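Vindport Furniture Craft Workshop
Progress Report to the Hamdy Fund
Submitted 12/24/19

1. Purpose of the grant

The Hamdy Fund supports Vindport in training new makers in traditional joinery and hand finishing, and in keeping a public record of the workshop's designs. This report covers the second half of the grant period, which began in July.

2. Training

Four trainees were enrolled at the start of the period and all four remain in the program. Together they have completed 882 hours of supervised bench time. The first months were given to sharpening, stock preparation and the cutting of mortise and tenon joints by hand. Each trainee has since built a side table in cherry to a common drawing and has begun a second piece of his or her own design. Two of these are small wall cabinets, one is a writing desk and one is a bench with a woven seat.

Steam bending was scheduled for this period but has been moved to the next. The replacement boiler arrived with a faulty valve and was returned to the supplier. No grant money was lost.

3. Design archive

The workshop holds 1019 drawings, patterns and full-size templates. All have now been listed, and the paper drawings have been moved to flat storage. Twenty-nine templates were found to be warped or split. They will be traced onto new board before the originals are retired. Listing took longer than planned, as many of the older sheets carried no title and had to be matched to finished pieces by their dimensions.

4. The Sisis line

Sisis is the workshop's line of bedroom and hall furniture, offered for sale to help meet training costs after the grant ends. The bed frame and the low chest are ready for customers. The hall mirror has been held back while the finish is tested, as the oil first chosen darkened the maple more than was acceptable.

5. Spending

Spending on tools and lumber is within budget. Storage costs ran over because of the added flat files, and the difference was met from workshop income. We ask permission to carry the unspent steam bending funds into the next period.

6. Next period

The trainees will finish their second pieces and show them at the Stilutent gallery. We will also complete the steam bending unit and begin scanning the archive. A final statement of accounts will follow with the closing report.
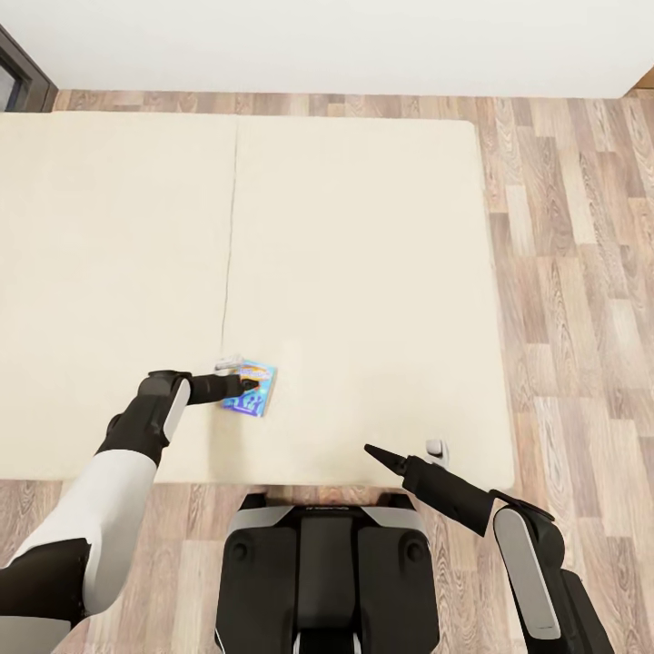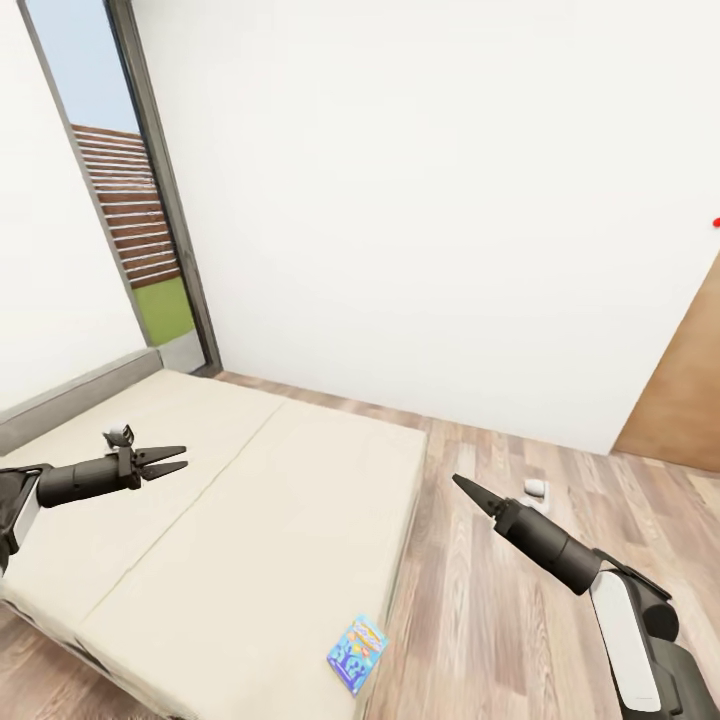 Computer-rendered interiors with wood-plank flooring and white walls.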